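1/ Started a thing this month: one bottled lemon tea a day at my desk, a few notes on each. I buy them at the import grocery on Stultden, the one past the tram stop. Posting the notes here so I stop losing the paper.

2/ Rules. Plain black tea with lemon. No peach, no honey, nothing fizzy. I drink half cold and let the other half sit out until mid-afternoon, then try it again. Most of them change a lot.

3/ Budget is 100 for the month, all in. That rules out the glass bottles on the top shelf, which is fine. They taste like floor cleaner.

4/ The first few were too sweet. If sugar comes before tea on the ingredients list, the tea tends to be a rumor. I now read the back before the front.

5/ Sediment question, since two people asked. Lemon tea can look cloudy and be perfectly good. Some of it is juice, some of it is the tea itself when it gets cold. Turn the bottle over once before opening – don't shake it.

6/ Storage: I was keeping the week's bottles in the office fridge next to someone's soup. Moved them to the small fridge downstairs. 5 fit in the door if you lay the last one flat.

7/ Today's is the one I was looking forward to. Lan Fong Yuen, lime-green label, lemon slice on the front. 冻柠茶 is iced lemon tea, the kind you get in a Hong Kong cafe with the slices mashed at the bottom.
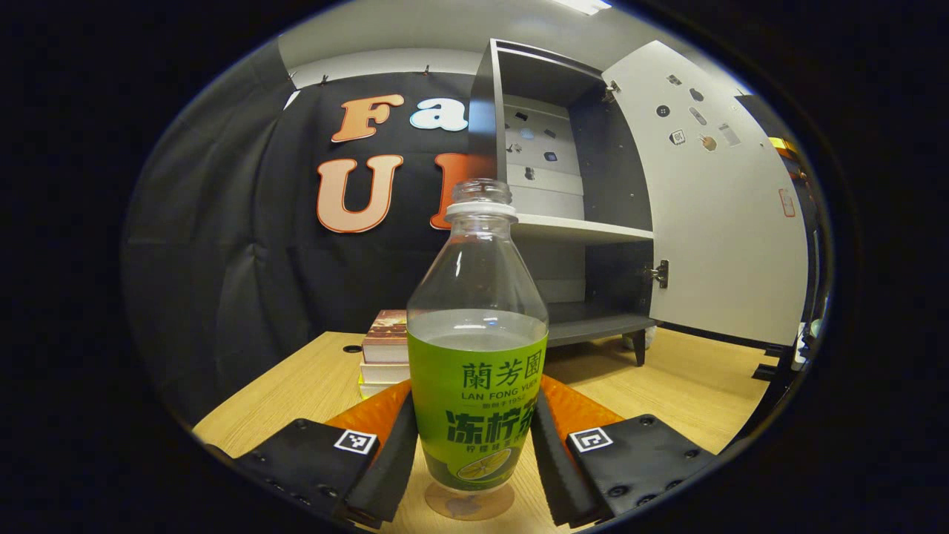
Lan Fong Yuen lemon tea, cap off, on the table with the books.

8/ Notes: tea first, then lemon, then a bit of peel at the end. More bitter than the others, and I like that. Sweet, but the tea holds up. Second half at 3 p.m. was flatter and the peel was stronger. Drink it cold.

9/ Best so far. I'd buy it again at the same price, probably not for much more.

10/ Next up is an unsweetened one. If anyone has a favorite that isn't peach, leave the name below and I'll look for it on Stultden.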